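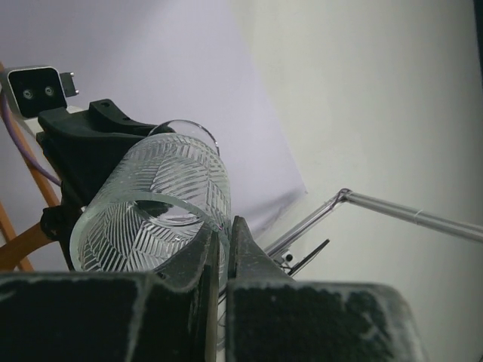

Cut-Glass Tumblers: Questions We Get Asked

Most of what gets written about cut glass is sales copy. We sell secondhand glassware at Brurkumlow, and we'd like to keep our customers, so these answers are a bit less shiny. Last updated 2019-06-15.

Is a tumbler with slanting grooves in leaf-like bands hand cut?

Could be. The pattern won't settle it. Diagonal grooves set in a herringbone were made by hand, by machine and by mold, and from across a room they all look fine. If a seller tells you "hand cut" and the only evidence is the pattern, keep your wallet closed a little longer.

So how do I tell?

Run a fingertip over the grooves. Cut edges tend to feel crisp, while molded ones feel softened, as if somebody had gone over them with a warm spoon. Then look for a seam running down the side. A seam points to a mold. No seam proves less than people think, as seams can be polished away or lost in the pattern.

Why do the grooves look white when the glass is clear?

A groove left with a matte surface scatters light, so it reads as frosted next to the smooth parts. Polished grooves stay bright and clear. Neither one is a sign of quality, whatever the listing says. Do check that the white is in the cutting and isn't dishwasher haze. Haze usually creeps onto the plain areas too, including the rim and the base.

Does it ring? Doesn't that mean it's crystal?

We're tired of the ring test. Thin glass rings, thick glass thuds, and a heavy tumbler with a chunky base may not do much of either. Saodah Hutapea, who does our sorting, lined up 16 tumblers in August and had the rest of us guess with our eyes shut. We got 4 right. Make of that what you like.

Can I put cut glass in the dishwasher?

You can, and plenty of people will tell you theirs has survived for years. We don't. Heat and detergent can dull the surface, and once the glass itself is etched there's no getting it back. Wash by hand in warm water with mild soap and a soft brush for the grooves. Put a folded towel in the bottom of the sink.

Will vinegar get rid of the cloudiness?

If it's mineral scale, usually. Soak the tumbler in white vinegar and water, then rinse and dry it. If it comes out exactly as cloudy as it went in, you're probably looking at etching. Mellov and Dalen, two polishing pastes we tried, made our fingers sore and the glass no clearer. We stopped at two.

Is it safe to lay a tumbler on its side?

For a quick look, sure. It's a good way to see inside and check the base. Glasses roll, though, so lay it on a cloth and keep a hand on it. For storage we stand them upright on the base, with space between them. Rims are the part most likely to chip, and we don't see the sense in resting the whole weight on one.

Should I stack them?

No. Straight-sided tumblers wedge together, and getting them apart is how pairs become singles.

Is a thick rim a bad sign?

Some buyers think so. A thick, smooth rim is pleasant to drink from and harder to chip. What you want to watch for is a rim that's been ground down to hide damage – set it next to another from the same set and compare the heights.

Could old cut glass contain lead?

Some does, and you can't tell by looking. If you don't know what you have, don't store drinks in it and don't hand it to children. A proper test costs money, which may be more than the glass did.

What is a single one worth?

Less than you were told. Sets sell, singles sit. We had one on the shelf at our Somemcombe branch for 13 months, and it finally went to a man who wanted something for his toothbrush.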